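Caron Community Help
Software and Tooling > Perception

Width estimate drops to zero on deformable objects during segment alignment

Posted by Asnakech Teshome
December 2019

Our laboratory is preparing a set of two-handed household demonstrations for policy training. The processing is carried out with Dallier, version 3, using the default configuration for hand-held grippers. Jaw width is estimated from the camera on each gripper, and the resulting signal is used to divide every recording into approach, grasp and release.

With rigid objects the segmentation is satisfactory. With cloth, ribbon and similar soft items, the width estimate falls to zero shortly after the jaws close and remains there until they open. The planner then treats the grasp as an empty closure and discards the segment. Of 2555 segments in the present batch, 201 have been rejected in this manner.
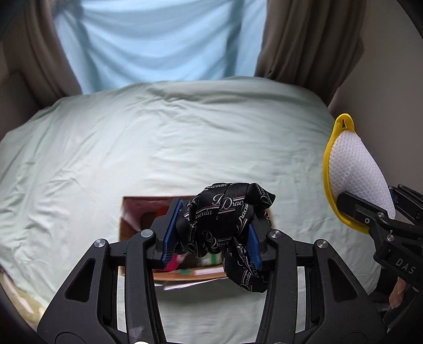

The rejection rule in Dallier compares the estimated width with a fixed threshold and takes no account of what lies between the fingers. We have lowered the threshold twice without improvement, as the value reported is exactly zero and therefore fails at any setting. The ribbon marked "Dracula", bunched between the blue pads, is typical of the items affected: it is plainly held, and a person reviewing the recording would accept it at once. The log gives only the following line for each rejected segment:

grasp_check: width=0.000 state=EMPTY action=drop

I should be grateful for advice on two matters. Is the zero a true measurement or a substitute for a missing one? And can the check be replaced without reprocessing the camera poses, which took our workstation the greater part of a week?

Posted by Ridance

Have you recalibrated? We had wrong widths after an update in June and recalibrating both grippers cured it. It may be worth trying before anything else.

Posted by Uvton

Recalibration is unlikely to resolve the matter described. A calibration fault would normally displace the width on all objects, and the original post states that rigid items are handled correctly.

The value of exactly 0.000 should be regarded as a substitute. When the finger tracker loses one side, the width module writes zero and sets a separate field, width_valid, to false. The grasp check in version 3 reads the first field and ignores the second. Soft material is a common cause, as it can fold over the inner edge of a finger and hide the region on which the tracker relies. Whether this applies to your batch can be confirmed by exporting width_valid for a few of the rejected segments.

If the field is false, the following changes are recommended:

In the segmentation file, set grasp_check.require_valid to true. Segments with a missing width will then be marked UNKNOWN and kept for review.

Set width.fill to hold_last, with a limit of 5 frames. A longer limit is not advised, since it may conceal a real release.

Run the segment stage alone with the option --from segment. Camera poses are stored separately and will not be computed again.

Please note that left and right grippers are configured in separate blocks. A change made to one is not carried over to the other, and the program gives no warning if they differ.

Posted by Asnakech Teshome

I am obliged to both contributors. The field width_valid is false in every rejected segment I have exported so far. The segment stage is now running with the revised settings in both blocks.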